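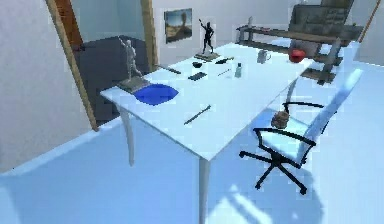
作業ノート 8月 午後

昨日の続き。Vutirmontの石灰岩の薄板、また角が欠けた。300×194の板を厚み9ミリまで落とすところまでは順調で、今回はいけるぞ!と思ったのに、最後の面取りでぽろっと。送りを105から90に下げたら音はだいぶおとなしくなったけど、欠け方は同じ。うーん。

Gergelyさんに見せたら「目の向きが逆なんじゃないの」と言われた。言われてみれば、原石に引いたチョークの矢印を切断のときに消してしまっていて、どっちが上だったか自信がない(次からは側面に鉛筆でも書くこと)。端材を両方向で割ってみたら、たしかに片方だけ妙にきれいに割れる。たぶんこれ。明日は板を回して、送り90のままでもう一度やる。

水の量も気になっている。Grivexのノズル、左側の出が弱い。外して掃除したら石粉がびっしり詰まっていて、ちょっと笑った。パッキンも硬くなっているのでBorbélyに注文。在庫があるかは返事待ち。

Veronikaさんからは、Fotellの壁面レリーフの件で電話。波の谷を当初案より深くしたいそうで、気持ちはすごくわかる(影がぐっと濃くなるし!)。ただ裏の残り厚が心配なので、谷の底だけ先に試し彫りして、持ってみてから決めましょうと返した。工具はボールの10ミリで荒取り、仕上げは6ミリ。磨きは谷だけ粗めで止めて、山は手で追い込むつもり。手磨きの見積もり、前回は甘すぎたので今度は多めに書く。

あと、沈殿槽の泥がそろそろいっぱい。朝いちで抜く。

コメント
・katona_g:矢印は側面と裏、両方に書いて。裏だけだと削ったら消えるよ。
・veronika:試し彫り、見に行きます。谷の底は磨かない案も見たいです。
・石粉まみれ:うちも同じノズルです。酢に一晩つけたらかなり戻りました。

最近のノート
・大理石の継ぎ目、接着剤の色合わせ
・ダイヤ砥石の番手メモ
・端材で作った表札
・吸盤リフトの点検

ホーム|ノート|素材|工具|連絡先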